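Home Projects Reviews Workshop Notes Parts Library Contact

Review: Keketti Twin Beverage Dispensers as a Fixture for a Two-Armed Serving Build

Prepared by Omolara Akinola for the Illport Shared Workshop

The workshop purchased a pair of Keketti countertop dispensers in June for the drink-serving build, which had until then relied on a plastic jug with a push tap. This review considers the dispensers as equipment for an automated task. Members who want a dispenser for a party will find most of it of limited use.

The build consists of two arms with fingered hands, mounted behind a white worktable. One hand operates the tap and the other manages the glass. The requirement was for a dispenser with a tap a robotic hand could reach from the side, a base heavy enough to stay where it was put, and a price within the project allowance. The pair cost $167 and met the last condition without difficulty.

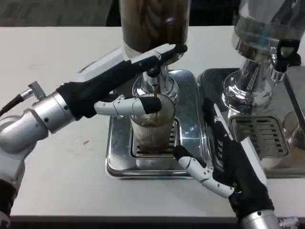

Both hands at the left dispenser, with a ribbed glass on the drip grate.

Construction is good. The pedestals are polished and flare at the foot, and each unit has its own stainless-steel tray with a slotted grate. Assembly took 12 minutes per unit. The instructions are brief but correct, and the sealing washers were supplied in the proper size. No leak was recorded at either tap during the review period.

The polish is the principal drawback. The chrome reflects the glass, the hands and the room lights, and the vision software supplied with the Drullstead controller repeatedly placed the rim of the glass too far forward. Matte tape on the pedestal reduced the error but spoiled the appearance, and it was removed. The present arrangement depends on a fixed starting position for the glass and a lower exposure setting.

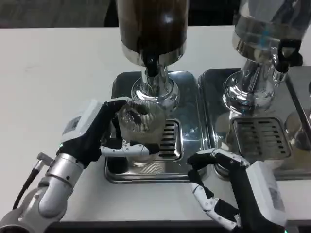
Glass selection also deserves attention. Smooth tumblers rotated in the fingers during early trials, and members are advised to use ribbed ones. The clear wall remains a challenge for depth sensing in either case.

The taps differ from each other in the shape of the handle. The loop handle offers an obvious place for a finger, while the plain lever must be pressed, and the pressing hand has to come in high to do it. The plain lever was nevertheless adopted for the dark drink, as its travel is short and the motion is easier to repeat.

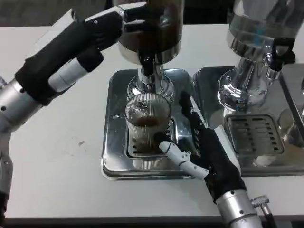
Reading time: 3 minutes

Over the review period the build attempted 529 pours. Most failures were short pours, caused by the pressing fingers leaving the lever early. A revised wrist angle, suggested in the Tanner hand manual, corrected the greater part of these. Overfilling was rare and the tray contained it. The trays lift out for washing, although the raised rim holds a little water in the corners and should be dried with a cloth.

Spacing should be settled before any motion is programmed. The trays stand close together on our table, and the right hand must work near the line between them. A gap of 9 inches was tested and gave more room for the wrist, but it placed the second tap beyond comfortable reach.

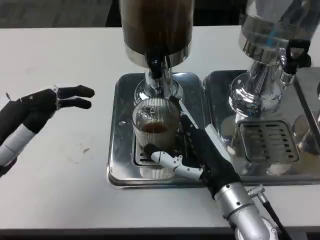 Right hand at the glass; left hand held clear of the trays.

The Keketti pair is recommended for shared workshops undertaking similar work, subject to the remarks above on reflection. A brushed finish would merit a higher rating. Members wishing to reserve the table should apply at the front desk before 4 p.m. and should empty and rinse both containers after use.

Rating: four out of five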